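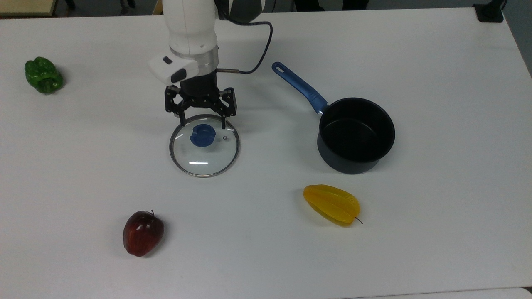 Putting a lid on a saucepan sounds like the easiest job in the kitchen. At Stunorine, a small robotics lab in Pustside, it has filled most of May, and the people doing it seem to be having a wonderful time.

The lab is building up a library of demonstrations for Akeck, its learning system for household chores. Each demonstration is one complete go at the task: a person guides the arm to the lid, closes the gripper on the knob, carries the lid over to the pan, lowers it and lets go. Camera views and joint positions are saved together, and then the table is rearranged and it all starts over. The team passed 500 recordings of the lid task this month, with 35 more thrown out after review.

"You watch the first few and think, well, that's a lid," said Lewis Pringle, who runs the data sessions. "Then somebody turns the pan handle the other way and it's a whole new problem. I love that part!"

Turning the handle is only the start of it. The lid moves, the pan moves, and fruit and vegetables are swapped in and out so the system can't lean on any one layout. Apples and peppers have become regulars on the table (the lab's grocery bill is apparently a running topic at lunch). Glass is a fun challenge all by itself – the tabletop shows right through it and the overhead lights bounce off it, so a lid can look quite different from one spot to the next.

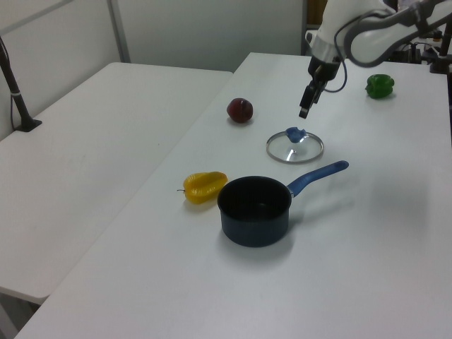 Operators work in blocks of 26 recordings and then trade places. Pringle likes the change of hands as much as the change of scenery. One person comes straight down on the knob, another drifts in from the side and straightens up at the last second, and Akeck gets to learn from both. Slow, careful runs are kept. So are runs with a small correction in the middle, as long as the lid ends up on the pan. The ones that get cut are mostly false starts and recordings where a camera stream dropped out.

A first version of the trained system will get its tryout next, with 100 attempts on layouts it hasn't seen before. Those results will be shared with a partner group in Dunbar, where a second arm is being set up to collect the same task on a different table.

After lids, the plan is to move on to stacking bowls. Pringle has already started bringing his own from home.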